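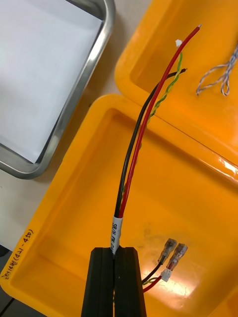

Figure 9.1 A labelled cable harness, with a thick red wire among its strands.

Print this page | E-mail this page
Search this book Enter keyword Go

Chapter 9
Names, Labels and Lists

Before we get on to the proper business of this chapter, I would like you to go and open a kitchen cupboard. Any cupboard will do, though the one with the jars in it is best. Some of the jars will have labels and some won't, and I would be willing to bet that at least one has a label for something that was finished years ago (mine says "mint" and holds drawing pins). You have known which jar is which for so long that you hardly read the words any more. Now imagine handing that cupboard to a stranger and asking them to make supper!

Labelling is a kind of writing, and a very old kind, and it has its own habits. It leaves out verbs. It shortens words until only their owner can read them. It assumes that the reader is standing in front of the thing itself, which is a great help when they are and a great nuisance when they have only the label.

We shall spend a good part of this chapter with the Kuvitz storehouse book, begun in 1698, in which a clerk wrote down everything kept in a grain merchant's upper rooms. There are 619 entries. The first few pages are a pleasure, with every sack given its colour, its owner and the state of its stitching, and then you can feel the clerk growing tired, and the entries shrink to a word, and then to a letter or two. By the time we reach the Bolger shelf tickets in section 9.3, you will be quite used to puzzling over letters of this sort, and I hope you will have begun to enjoy it.

You will need a pencil and some slips of plain paper for the first exercise, in which you write labels for 16 things in one room and then swap with a partner who has never been in it. Please don't skip the swapping, even if you are shy about your handwriting. Keep your slips afterwards, tucked inside the back cover, for we come back to them when we look at the Femach seed lists at the end of the chapter.

Print this page | E-mail this page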